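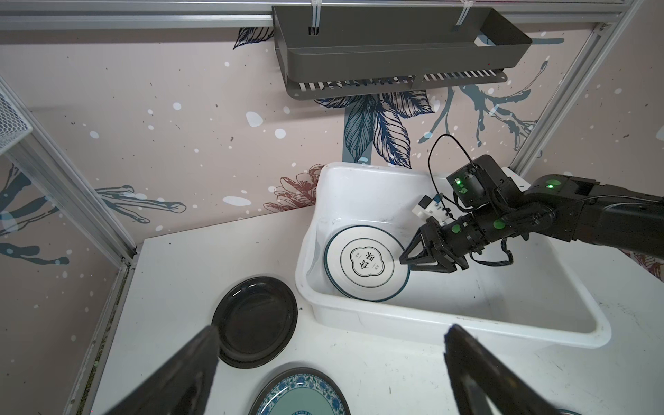 Trial of dish-handling arms halted after gripper fault

Closteck has stopped a trial of its Pakosora dish-handling arms at Drarnthorpe after a fault caused the grippers to close too hard on plates, and in one case to keep hold when told to let go.

The firm said the arms had been switched off on 17th September and would stay off until new software had been checked. Two members of staff were treated on site for small cuts to the fingers. Both had been picking up pieces of a plate that chipped when it was gripped, and neither needed hospital treatment.

The trial began in June. The arms work in pairs over a table, taking plates out of a tub, setting them down and putting them back again. Closteck wants to sell the system to canteens and hotel kitchens, and has been using a mix of plates with different rims and patterns to see how well the arms cope.

A notice sent to customers on the waiting list says the problem is in the part of the software that decides how far the fingers should close. It was changed over the summer so that the arms could take hold of thinner rims. In some positions, mostly where a plate was leaning against the side of the tub, the gripper read the tub wall as part of the plate and went on squeezing.

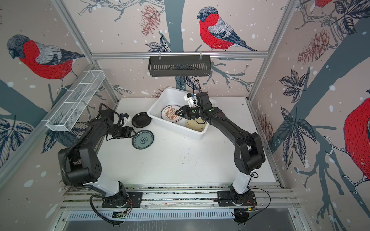

The left gripper at the rim of a patterned plate, with the right gripper over the tub.

Closteck went back through the records of 465 lifts made after the change. It found that the closing force had gone over the set limit in 218 of them. Most of these did no harm to the plate, and the fault was not picked up at the time. The system was set to raise an alarm only when a plate was dropped.

Three plates were chipped in all. After the last of them, an operator pressed the stop button and the arm stopped moving as it should, but the gripper stayed shut on what was left of the rim. The fingers are designed to stay closed when power is lost so that crockery does not fall. Staff had to open them by hand, and the notice says the instructions for doing this were hard to find and did not mention gloves.

Wunderlich, which supplies the grippers, said it had looked at the units and found nothing wrong with the fingers or the motors. It has asked Closteck to set a lower force limit in the gripper itself, which would apply whatever the main software was asking for. Closteck said it would do so on every pair it has built.
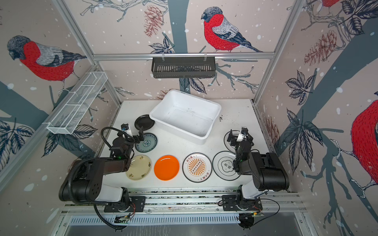

Plates in a row along the front of the table, under the two arms.

Other changes are also planned. The alarm will sound when the force limit is passed, whether or not a plate is dropped. A printed card showing how to release the gripper will be fixed beside each stop button, and cut-resistant gloves will be kept with it. Staff have been told to leave broken crockery alone until the power is off and the arms are locked.

Closteck said the fault did not affect its older single-arm machines, which use a different gripper. Customers who have borrowed a pair of Pakosora arms for their own tests have been asked to stop using them and to send in their records.

The company has given no date for the trial to start again. Deliveries planned for the autumn have been put back.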